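Floral wallpaper

Floral wallpaper is a wall covering printed, stenciled or embossed with flowers, leaves or other plant forms. It is made in paper, nonwoven and vinyl grades and is sold by the roll, by the panel or as a printed mural. The term covers naturalistic designs, in which species can be identified, and stylized designs, in which petals and leaves are simplified to suit the repeat. Papers showing only foliage are usually cataloged separately, although older pattern books do not always keep the two apart.
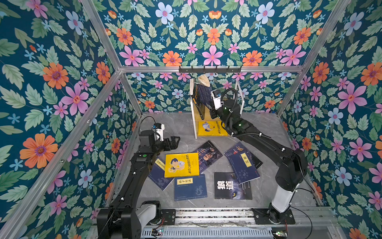 Nathalie Sandhu
Section editor, Wall and Floor Coverings
Entry last revised 16/04/2019

Terms

The ground is the base color on which the design is printed. The motif is a single drawn element, such as one blossom with its leaves. The repeat is the vertical distance between one appearance of a motif and the next identical one on the same strip. A strip, or drop, is one length of paper hung from ceiling to baseboard. The selvage is the unprinted margin found on hand-printed papers and on some older machine papers. It has to be trimmed before hanging unless the paper was supplied pretrimmed.

Coverage describes how much of the ground is hidden by the motif. Dense floral patterns, sometimes called allover patterns, leave little ground exposed and have no strong vertical or horizontal lines. Open patterns, including sprigs and trailing stems, show more ground and make an uneven wall easier to notice.

Matching

Four types of match are in general use. In a straight match, the same part of the design falls at the same height on every strip. In a half-drop match, each strip is shifted down by half a repeat, so that every second strip is alike at the ceiling line. In a random match, strips can be hung without alignment; few true florals are of this kind. In a mirrored or turnover match, the design is reflected about a vertical axis. Mirroring allows a designer to draw half a motif and still obtain a full-width figure, and it was common in silk weaving before it was adopted by paper printers.

Waste increases with the length of the repeat. For a straight match, the wall height is divided by the repeat and the result rounded up to a whole number. Multiplying this number by the repeat gives the cutting length, to which a trimming allowance is added at each end. Half-drop papers are often cut from two rolls in alternation to reduce offcuts. 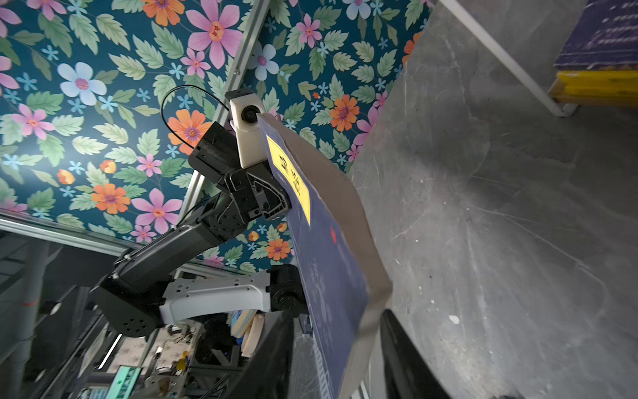 Lina Mansour disputes the usual advice on large repeats in small rooms, arguing in a note to the previous edition that a dense floral with a long repeat hides seams and out-of-square corners better than a small sprig does, and that the added waste on a short wall seldom exceeds one roll. The note also recommends that the mismatch be placed above the door, where the last strip is narrow. Trade manuals remain divided on the first point and generally agree with the second.

Production

Block printing uses one carved block for each color. The paper is laid flat, the block is charged with distemper or oil-bound color, and register is kept by pins at the corners. Each color must dry before the next is applied, and a design with many petal shades can take several weeks to complete.

Surface roller printing carries all the colors on rollers set around a central drum. Wet colors are laid down almost together and tend to bleed slightly at the edges, an effect still valued in reproduction papers. Gravure printing holds the ink in engraved cells and can reproduce fine shading. Rotary screen printing gives a heavier deposit of ink and is suited to opaque light colors on a dark ground. Digital printing needs no block, roller or screen, and is used for short runs and for murals in which nothing repeats.

The Inby works at Trenangate printed florals by block and later by surface roller. Its surviving order books list 2,091 patterns, of which 900 are described as floral. The standard run for a new pattern was 300 rolls, raised to 1,000 once a second order had been received. The works also supplied unprinted grounds to Grirnico, a smaller firm that added borders by stencil. 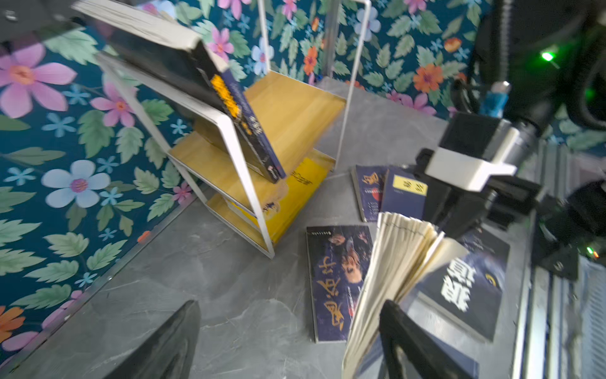 Colorfastness and care

Dark grounds show scuffs and paste stains more readily than light ones. Paste that reaches the face should be lifted with a damp sponge before it dries, without rubbing. Pigments differ in their resistance to light. Pinks and purples made with early synthetic dyes fade sooner than earth colors, and faded florals can therefore appear to consist mainly of leaves.

Seams in dark papers may show a pale line where the cut edge of the stock is exposed. Paperhangers color the edge with chalk or a diluted paint matched to the ground. Vinyl-coated grades can be wiped with mild soap. Uncoated papers are dusted only, working from the ceiling down.
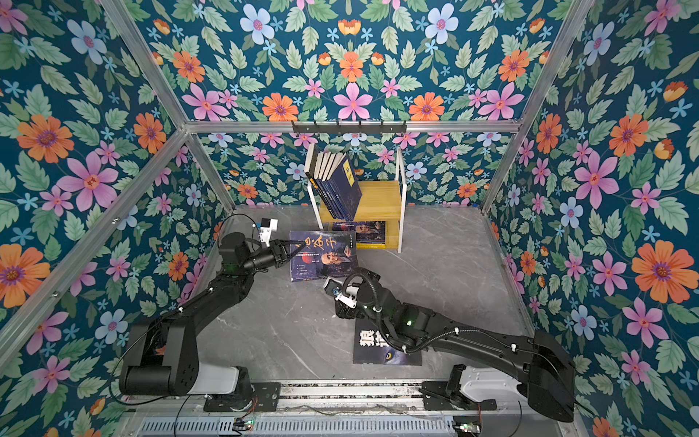

Vol. 2, p. 300

Classification

The Sandoval system, used in several pattern archives, sorts florals by ground color, then by coverage, then by the largest blossom in the repeat. Star-shaped fillers and buds are not indexed unless no larger flower is present. Tulips, roses and daisies have their own classes, while five-petaled blossoms that cannot be assigned to a species are filed as general. Borders are filed with the paper they were sold with, or under their own number if the companion paper has been lost.

See also: Border paper; Half-drop; Paste; Selvage; Turnover pattern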